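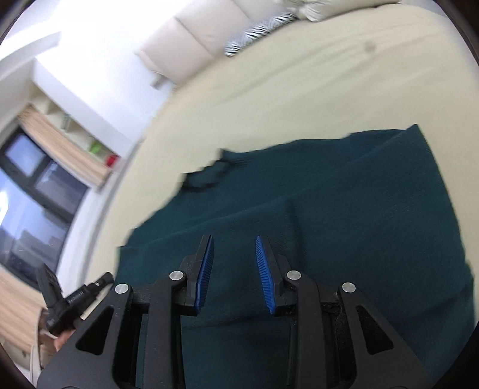
Knitwear should be folded and never hung, one reader of the first release wrote, and the notes ought to say so before they say anything else. Fair enough. Every garment in this set is meant to end up folded on a shelf or in a drawer, and hanging is not covered.

Braltano Knitwear Folding Set
Version 2
Last updated: 9 Sep 2025

Summary

The Braltano set is a collection of pictures and short written records of sweaters and other knit tops being spread out, smoothed and folded in ordinary bedrooms. It covers 69 garments. Each garment has a record with its type, the surface it was laid on, the fold used and the size of the finished stack. The work was done in August at the Thibodeau house in Dultport, with a small second batch from the Vokport apartment.

What changed in version 2

The "neck" field now has separate values for crew, V, mock and full turtleneck. In version 1 the last two were both entered as "high."
Lint and pilling are now noted in their own field. They used to be buried in the comments.
Cardigans were moved to a separate folder. Buttoned and unbuttoned cardigans are marked as different starting states.
Two duplicate records were removed.

Surfaces

Most garments were laid on a made-up bed with the comforter and top sheet pulled off, leaving the fitted sheet. A fitted sheet holds still under a sweater and shows wrinkles in the knit that a patterned comforter hides. The Vokport records use a folding table with a towel over it, and those have "table" in the surface field.

Sheets were changed when they needed changing, so their color is not a reliable way to tell one session from another. Go by the session number.

How a garment is laid out

Front side down is the rule for plain pullovers, though a few records start front side up and say so. The collar points toward the head of the bed. The sleeves go out to the sides and down at whatever angle they fall naturally. They are not pulled straight, which stretches the shoulder seam on older knits.

The underarm is the part to check. Fabric bunches there, and if it is left bunched the fold comes out with a lump on one side. A record gets "underarm: creased" if the bunching was there at the start, whether or not it was smoothed later.

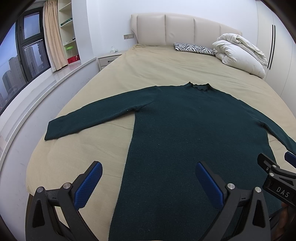
Long-sleeved sweater with mock-neck collar, spread flat on a fitted sheet.

Folds

There are 6 values in the fold field:

thirds: sleeves in, sides in, then hem up to collar
half: folded down the center line, sleeves laid back over the body
square: sides in, then folded up in three
roll: sides in, then rolled from the hem
drawer: like thirds, with one more fold so it stands on edge
none: laid out only, never folded

"Thirds" is by far the most common. "Roll" is mostly thin knits. Chunky sweaters were tried with "drawer" and would not stand, so there are hardly any of those.

Record fields

garment_id
type (pullover, cardigan, vest, other)
neck
sleeve (long, short, none)
knit (fine, medium, chunky)
color, as plain words
surface
side_up (front, back)
underarm
lint (none, light, heavy)
fold
stack_width and stack_length, in inches
session
comments

Color was written down by eye under room light. Dark greens, teals and blues are the least consistent entries, and the same sweater may be "teal" in one record and "dark green" in another. The garment_id is what ties them together.

Known gaps

Children's sizes are missing — there were none in either place.
Only 7 garments are short-sleeved.
Fiber content is not recorded. Many of the care labels had been cut out or had faded past reading.
Stack measurements were taken with a cloth tape and rounded to the nearest half inch. Soft stacks spring back, so a second reading often came out larger. The first reading is the one kept.
Some comments mention a shelf or drawer that does not appear in any picture.

Cleaning and lint

Nothing was brushed or rolled before being laid out. Specks, stray threads and hairs were left where they were, and the lint field describes the garment as it was found. If you only want clean knits, filter on "none," but expect a much smaller set. Dark sweaters nearly always come up as "light" or "heavy."

Corrections

Send corrections with the garment_id and the field name. Disputed folds are settled from the comments first, then from the last picture in the record. Neck values are still being rechecked for the Vokport batch.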